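Ilier Lornitz 양팔 원격 교시 세트

제품 구분: 로봇 교시 장비 / 양팔 원격 조작
제조: Ilier
국내 공급 및 기술 지원: Stenberg
기록 소프트웨어: Iglesias (기본 포함)
판매가: 1,434만 원 (부가세 별도, 로봇 본체 별도)

제품 개요

Lornitz는 양팔 로봇에 작업을 직접 보여 주기 위한 교시 장비입니다. 조작자가 조종용 팔 두 개를 양손으로 잡고 움직이면 로봇의 양팔이 같은 자세로 따라 움직이고, 그동안의 관절 각도와 그리퍼 개도, 카메라 영상이 하나의 시연 기록으로 저장됩니다. 교시 펜던트로 점을 하나씩 찍어 경로를 만드는 방식으로는 다루기 어려운 작업, 예를 들어 그릇에 담긴 물건을 집어 옮기거나 두 손으로 물건을 받쳐 드는 작업에 사용합니다.

조종용 팔의 관절 배치는 로봇 팔의 배치에 맞추어 출고됩니다. 주문할 때 로봇 기종을 알려 주시면 해당 기종용 링크로 조립해서 보내 드립니다. 출고 뒤에 로봇이 바뀌는 경우에는 링크 키트만 따로 구매할 수 있습니다. 기존 받침대와 손잡이는 그대로 씁니다.

두 가지 교시 방식

원격 조작. 조종용 팔로 로봇을 움직입니다. 조작자의 손이 로봇 주변에 들어가지 않으므로 영상에 손이 찍히지 않고, 모방 학습용 데이터를 모을 때 기본으로 권장하는 방식입니다. 손잡이를 움직인 시점부터 로봇 관절이 따라가기 시작하는 시점까지의 지연은 유선 연결에서 37ms입니다. 무선 연결도 지원하지만 지연 값이 일정하지 않아 기록용으로는 권하지 않습니다.

직접 교시. 로봇 팔을 손으로 잡고 원하는 자세로 끌어 옮깁니다. 로봇 쪽 제어기가 중력 보상 모드를 지원해야 합니다. 시작 자세를 잡거나 접근 각도를 짧게 고칠 때 편리합니다. 이 방식으로 저장한 기록에는 손이 닿은 구간이 자동으로 표시되며, 학습용으로 내보낼 때 포함할지 제외할지 고를 수 있습니다.

두 방식은 한 기록 안에서 섞어 쓸 수 있습니다. 전환은 왼쪽 손잡이의 모드 버튼으로 합니다. 전환하는 동안 로봇은 현재 자세를 유지하고, 조종용 팔의 자세가 로봇과 맞춰진 뒤에 다시 따라갑니다. 자세 차이가 크면 Iglesias 화면에 어느 관절을 얼마나 돌려야 하는지 표시됩니다. 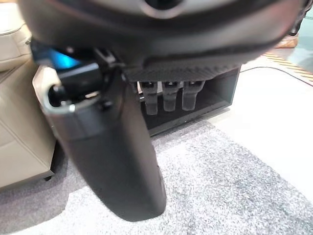 손목 카메라 입력

Lornitz 수신기는 손목 카메라를 좌우 각각 한 대씩 받습니다. 영상은 관절 값과 같은 시계로 기록되므로 나중에 시간을 맞추는 작업이 필요하지 않습니다. 카메라 위치는 손가락 끝과 그 앞 공간이 함께 보이도록 잡으십시오. 손가락만 화면에 가득 차면 물체에 다가가는 구간이 거의 기록되지 않고, 너무 뒤로 물리면 접촉 순간을 알아보기 어렵습니다.

카메라 고정 나사는 교시를 시작하기 전에 반드시 확인해 주십시오. 작업 도중 카메라가 조금이라도 돌아가면 그 전후의 기록을 한 묶음으로 쓰기 어렵습니다. Iglesias에는 첫 화면과 현재 화면을 겹쳐 보여 주는 기능이 있으며, 기록을 시작할 때마다 자동으로 한 번 실행됩니다. 사용하지 않으려면 설정에서 끌 수 있습니다.

초점은 고정해서 쓰는 편이 좋습니다. 자동 초점은 그리퍼 손가락이 움직일 때마다 화면이 흔들리는 원인이 됩니다. 노출도 마찬가지이며, 창가에서 작업한다면 블라인드를 내린 상태에서 값을 맞춘 뒤 고정하십시오.

손잡이와 그리퍼 조작

손잡이의 방아쇠를 당기면 그리퍼가 닫히고, 놓으면 스프링 힘으로 열립니다. 당긴 양에 비례해서 닫히므로 물체를 살짝 잡은 상태로 유지할 수 있습니다. 방아쇠의 저항은 손잡이 아래쪽 다이얼로 조절합니다. 오래 작업할 때는 가장 약한 단계가 덜 피로합니다. 다만 단단한 물체를 세게 쥐는 작업에서는 약한 단계가 오히려 불편하다는 의견이 많아 중간 단계로 맞춰 출고합니다.

조종용 팔은 관절마다 마찰을 따로 조절할 수 있습니다. 손을 놓았을 때 팔이 천천히 내려앉는다면 어깨 쪽 두 관절의 마찰을 한 칸씩 올려 주십시오. 손목 관절의 마찰을 높이면 미세한 회전이 뻑뻑해지므로 되도록 건드리지 않는 것을 권합니다.

힘 되먹임은 선택 사양입니다. 장착하면 로봇 팔의 관절 부하가 손잡이 쪽에 저항으로 전달됩니다. 기본형에는 부하가 설정값을 넘었을 때 손잡이가 진동하는 기능만 들어 있습니다.

머리 시점과 작업대 준비

양팔 작업에서는 머리 높이에서 내려다보는 카메라를 한 대 더 연결하는 것이 좋습니다. 두 팔 사이의 간격과 물체의 위치를 한 화면에서 확인할 수 있고, 기록을 검토할 때도 이 화면을 가장 많이 보게 됩니다.

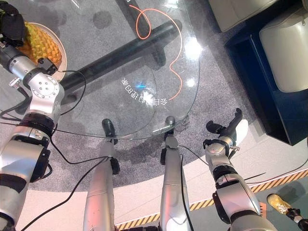
작업대 표면은 기록 품질에 생각보다 큰 영향을 줍니다. 무광 상판이면 특별히 준비할 것이 없지만 유리 상판에서는 반사와 비침을 함께 살펴야 합니다. 사진의 머리 시점에서도 유리 위에 흰 반사광이 맺혀 있고, 상판 너머로 검은 받침 구조와 바닥 카펫이 그대로 보입니다. 이런 작업대에서는 조명 각도를 먼저 바꿔 보고, 그래도 반사가 물체와 겹치면 카메라를 조금 옆으로 옮기십시오. 물체의 색도 배경과 구분되는 것이 좋습니다. 베이지색 그릇에 든 파인애플 모양의 노란 물체처럼 색이 뚜렷하면 검토 화면에서 금방 찾을 수 있습니다.

케이블은 팔의 전체 가동 범위를 한 번 움직여 본 다음에 고정합니다. 처음부터 짧게 묶어 두면 팔을 뻗을 때 당겨지고, 당겨진 케이블은 손목 자세에 영향을 줍니다. 여유분은 몸통 쪽에 모아 두고 손목 주변에는 가능한 한 남기지 마십시오.

Iglesias 기록 소프트웨어

시연 하나는 오른쪽 손잡이 버튼을 한 번 눌러 시작하고, 다시 눌러 끝냅니다. 길게 누르면 방금 기록이 폐기 목록으로 이동합니다. 폐기 목록은 자동으로 비워지지 않으므로 저장 공간을 가끔 확인해 주십시오.

기록마다 작업 이름, 조작자 코드, 성공 여부, 메모를 붙일 수 있습니다. 성공 여부는 기록이 끝난 직후에 입력하도록 되어 있고, 건너뛰면 미확인으로 저장됩니다. 같은 작업을 여러 사람이 나누어 시연하는 현장이라면 조작자 코드를 꼭 입력하시기 바랍니다. 사람마다 접근 경로와 속도가 달라서, 나중에 조작자별로 골라 보아야 할 때가 생깁니다.

재생 기능은 저장된 관절 값을 로봇으로 다시 보내 같은 동작을 수행하게 합니다. 물체의 위치를 인식해서 보정하지는 않으므로 물체를 원래 자리에 놓고 실행해야 합니다. 첫 재생은 낮은 속도로 고정되어 있으며, 끝까지 이상 없이 실행한 뒤에 속도 제한을 풀 수 있습니다.

제품 사양

조종용 팔 최대 길이: 71cm
총중량: 22kg (받침대 포함, 포장 제외)
연결: 유선 기본, 무선 선택
카메라 입력: 손목 좌우, 머리 한 대
조작 지연: 37ms (유선)
그리퍼 조작: 비례식 방아쇠
전원: 전용 어댑터

구성품

조종용 팔 좌우 한 쌍
책상 고정형 받침대
수신기 및 전원 어댑터
유선 연결 케이블
마찰 조절용 렌치
Iglesias 설치 매체와 사용권
국문 설명서

로봇 본체, 그리퍼, 카메라, 기록용 컴퓨터는 포함되지 않습니다.

안전 관련 안내

원격 조작 중에는 로봇의 가동 범위 안에 사람이 들어가지 않도록 바닥에 경계를 표시하고 사용하십시오. 조작자는 로봇의 양팔이 모두 보이는 위치에 서거나 앉아야 합니다. 화면만 보고 조작하는 배치는 충분히 익숙해진 다음에 사용하시고, 그 경우에도 비상정지 스위치는 손이 닿는 곳에 두어야 합니다.

받침대 클램프는 유리 상판에 물리지 마십시오. 별도의 책상이나 바닥 스탠드에 고정하십시오. 스탠드는 선택 품목으로 판매합니다.

설치와 보증

설치는 Stenberg 기술팀이 방문하여 진행하며 반나절 정도 걸립니다. 로봇 제어기의 통신 설정 권한이 있는 담당자가 함께 있어야 합니다. 설치 당일에 조작 교육이 포함되어 있고, 교육에서는 고객사의 실제 작업 하나를 골라 시연을 기록하고 재생하는 과정까지 진행합니다.

납기는 로봇 기종에 따라 다릅니다. 표준 링크를 쓰는 기종은 재고가 있으면 바로 출고되고, 맞춤 링크가 필요한 기종은 도면 확인 후 일정을 안내해 드립니다. 방아쇠 스프링과 손잡이 고무는 소모품으로 분류되어 보증에서 제외됩니다. 관절 센서와 수신기는 보증 대상이며, 고장 시 조종용 팔 한쪽만 보내셔도 됩니다.

견적을 요청하실 때는 로봇 기종, 그리퍼 종류, 사용 중인 카메라 대수와 작업 내용을 함께 적어 주십시오. 작업대 사진을 첨부하시면 받침대 위치와 머리 카메라 높이를 견적서에 표시해서 보내 드립니다.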